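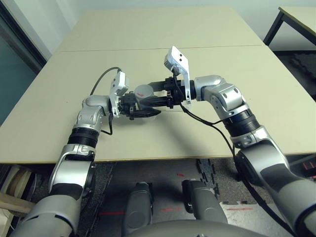
**Skilluvik — Tuesday, January 21, 2020**

So, the handover fault. If you read the last newsletter you'll remember I was feeling pretty pleased with myself about the two-arm routine (left gripper picks up a part, right gripper takes it, everybody claps). Well, it dropped one on Thursday. Then it did something worse than dropping one, and that's the part I want to tell you about, because a few of you are running the same setup over at the Imrie shop and I'd like you to check yours before you do anything else.

The handover works like this. Both grippers come together over the middle of the table, and for a moment they're both holding on. The right one says "got it," the left one lets go, and off we go. We've been using those little gray cylinders with the rounded tops for practice. They're small, so there isn't much room in there for two sets of fingers, and you have to get the wrists lined up pretty well.

On Thursday the right gripper said "got it" when it didn't. Left let go, part hit the table, rolled off the front edge and onto the mat. No big deal! I picked it up, put it back and ran it again like an idiot. The next time, the left gripper didn't let go at all, the right arm started its pull anyway, and the two arms had a tug-of-war for what felt like a very long time. The log says it was 3 seconds before the force limit stopped it. The left wrist was making a noise I don't ever want to hear again, and the camera bracket on that side was shaking hard enough that I was sure it would snap.

I hit the stop. Nothing broke, and my hands were well clear, but I'd been reaching in to straighten parts between runs all morning and I didn't love thinking about that on the drive home.

I spent Friday in the logs and found two separate things wrong:

- The "got it" message was based only on how far the fingers had closed. If they closed on the edge of the part, or on the other gripper's fingertip, the number looked fine. We use Wumuta for the sequencing and I had set that check up myself, back in September, and never gone back to it. My fault.
- The pull step was on a timer. It didn't wait for the left side to confirm it was open. It just waited and went.

The second one is the scary one. Most days the timer was long enough, so it looked like it was working. I went back through 30 saved runs and found 9 where the right arm started moving before the left had finished opening. I never noticed one of them. They all looked perfectly smooth from where I was standing.

What I've changed so far: the pull now waits for a real "open" signal, and if it doesn't come, both arms hold still and the program quits. I dropped the force limit a lot during the handover (it can go back up for carrying). And the right gripper has to feel a small tug against the part before it's allowed to claim it. That last one makes every cycle slower, and it's kind of funny to watch — like somebody testing a door handle.

I also added a rule for us humans. No reaching in between runs unless the arms are stopped, and I mean stopped with the button, on purpose. "It's waiting for the next command" doesn't count anymore.

Still on the list: the cables. There's a long one that hangs down from the right wrist camera and runs alongside the arm, over the table edge, and I've been wondering if it caught on something on Thursday and tugged the wrist a hair out of line. I can't prove it. The guy on the Kendar support line thought it was worth tying up regardless, so I've got a bag of velcro straps and a plan for this weekend. If anyone has a neat way to route a camera cable past the elbow without it going tight when the arm folds, please write in!

I'm doing 10 slow handovers a day with the new settings until I trust it again. If you're on the old sequence file, please don't run it. Delete it, and write to me for the new one.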